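Table and Drawer Unit Inspection: Checklist with Comments
Site: Vimmont, Room 208
Inspection date: June 29, 2020 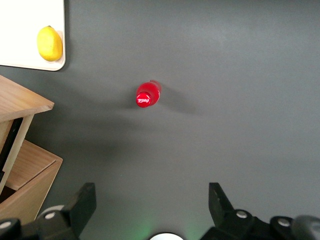 Scope: dark grey table, wooden drawer unit standing on it, tray, and small goods kept on the table. Chairs, lighting and fixed wiring are on the Sokum sheet and are not repeated. Results are given as Pass, Attention or Not checked. An item marked Attention stays open until it is signed off on a later sheet.

1. Table surface

1.1 Surface free of chips, cracks and raised edges. Pass.
Comment: matt finish, even to the touch over the full top. Two hairline marks at the rear edge, both listed on the previous sheet and no longer than before.

1.2 Surface clean and dry. Pass.
Comment: wiped with a damp cloth and dried before the check. Spills are hard to see on this colour when the blinds are down. Check by hand as well as by eye.

1.3 Table level and stable. Pass.
Comment: no rocking when pressed at each corner. Feet not adjusted.

1.4 Load within limit. Pass.
Comment: limit on the room sheet is 85 kg, evenly spread. Present load is far below this.

2. Wooden drawer unit

2.1 Unit stands square and does not slide under light pressure. Attention.
Comment: unit moves when the drawer is pulled sharply. Fit non-slip pads under the base. Pads from the Tudose order are suitable and are in the store cupboard.

2.2 Top panel secure, no lifting at the joints. Pass.
Comment: the panel overhangs at the side. Keep the overhang clear of sleeves and cables.

2.3 Edges free of splinters. Attention.
Comment: front edge of the top panel is good. Slight roughness inside the opening below it, felt with a gloved finger. Sand lightly along the grain, remove dust, check again. Do not varnish until the second check is done.

2.4 Drawer runs freely and closes fully. Pass.
Comment: opened and closed ten times without sticking. Slight drag over the last part of travel, acceptable. Rub the runners with candle wax if it gets worse. No spray oil.

2.5 Drawer closed when not in use. Attention.
Comment: found open on arrival. An open drawer projects over the table and can be caught by an arm or a bag. Repeat finding. Add a line to the end-of-day card.

2.6 Drawer contents suitable. Pass.
Comment: no blades, glass or loose batteries.

3. Tray

3.1 Tray is white, rectangular, with raised rim intact. Pass.
Comment: corners rounded, no sharp points. Rim pressed along all four sides, no cracks.

3.2 Tray used for loose food items. Pass.
Comment: lemon kept on the tray, as required. The rim stops round items rolling on to the floor. Place fruit towards the middle of the tray where possible.

3.3 Tray washed weekly. Not checked.
Comment: wash record not in the folder. To be supplied by Flevulach with the next delivery of cleaning cloths.

4. Food and drink

4.1 Fruit sound, no mould or soft patches. Pass.
Comment: lemon firm. Peel slightly bumpy, normal for the fruit. Replace at the first sign of softening at either end.

4.2 Bottles plastic only. Pass.
Comment: one red bottle, Coca-Cola style logo on the cap. Glass is not allowed in this room.

4.3 Bottle caps fitted and tight. Pass.
Comment: cap turned by hand to check, no movement. No residue under the base of the bottle.

4.4 Bottles upright and away from the table edge. Pass.
Comment: minimum distance from any edge is 200 mm. Measured from the base of the bottle, not from the cap.

4.5 Drinks kept clear of the drawer unit. Pass.
Comment: bare wood stains and swells if liquid gets into the joints. If a bottle is knocked over, close the drawer first, then wipe towards the centre of the table.

5. Access and housekeeping

5.1 Floor clear for 1 m on the working side. Pass.

5.2 Waste bin emptied. Pass.
Comment: liner replaced. Spare liners low, one part roll left.

5.3 Cleaning materials stored apart from food. Pass.
Comment: lower shelf only. Label on the surface cleaner is fading and should be rewritten in permanent ink.

Open items

2.1 Fit non-slip pads.
2.3 Sand inside the opening and check again.
2.5 Amend end-of-day card.
3.3 Obtain wash record.

Items 2.1 and 2.3 may be done together with the drawer unit emptied and laid on its back on a folded blanket. The table may stay in use in the meantime. Next full inspection: September, same sheet, revision 2.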